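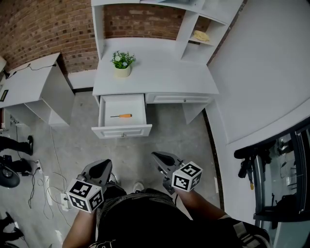

What does the Milar Desk and Drawer collection cover?
It covers the opening of desk drawers and the handling of small hand tools kept in them, together with the furniture on which the work takes place.

Summary
The collection is maintained by Porkevier and was last revised on Tue 16 July. It contains 3,570 entries, of which 1,830 concern drawers. The remainder concern tools, open shelving and desktops. Each entry consists of a short written record and the still pictures that belong to it.

Furniture
Desks are recorded under the name Milar and bookcases under the name Jornmont. These are names used within the collection and do not indicate a manufacturer. A hutch is recorded separately from the desk or cabinet that supports it. Compartments are listed from left to right, then from top to bottom.

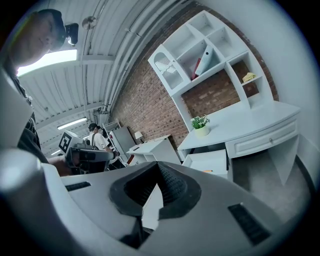
Cabinet doors are entered under the bookcase to which they belong and are not treated as separate furniture. Where a door has a glass panel, the record states whether the glass is clear or frosted. Drawers are entered by position and by state, using the terms "open," "partly open" and "closed." A drawer whose state cannot be determined is marked "unknown."

Tools
Tool records give the type of tool, the color of the handle and the place where the tool was found. The size of the tip is left blank unless it was measured.

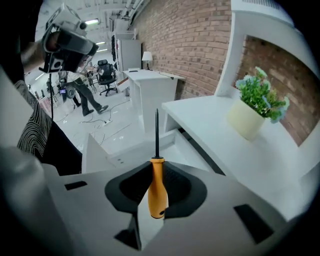 Tool position is recorded with one of 7 terms, applied in relation to the floor. The term "flat" is reserved for a tool lying on its side on a surface or in a drawer. A screwdriver held with its shaft pointing straight up, as with the orange-yellow handle here, is entered as "upright, tip high." Color is entered as it looks in the picture, and two shades may be joined by a hyphen.

Known limitations
Earlier entries, completed before March, used 2 different terms for a partly open drawer. The Mbeki revision replaced both, but the written notes attached to those entries were left unchanged. Users comparing notes should consult the state field first.

Corrections
Requests for correction should give the entry number, the field concerned and the proposed wording. Accepted corrections appear in the next revision.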